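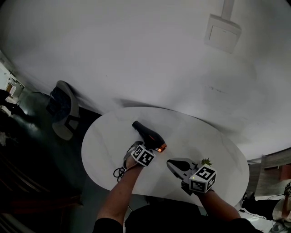 Protokoll Sitzung Ausstattung, Haus Londley, 11/23/24
Anwesend: Perron, Venter, Bognár (Protokoll). Entschuldigt: Zuccaro

TOP 1 Föhne
Perron will für alle 6 Zimmer den schwarzen Föhn. Venter bezweifelt, dass die Gäste das Kabel je aufrollen. Angebot Sawatzky: 362 Euro, ohne Wandhalter. Bognár hält das für zu teuer, vertagt.

TOP 2 Ovaler Tisch
Weiß mit grauer Äderung. Laut Venter sieht man darauf jeden Fleck, Perron widerspricht. Bleibt vorerst.

TOP 3 Grünzeug
Nutzen der kleinen Pflanze strittig. Kein Beschluss.

Nächster Termin: April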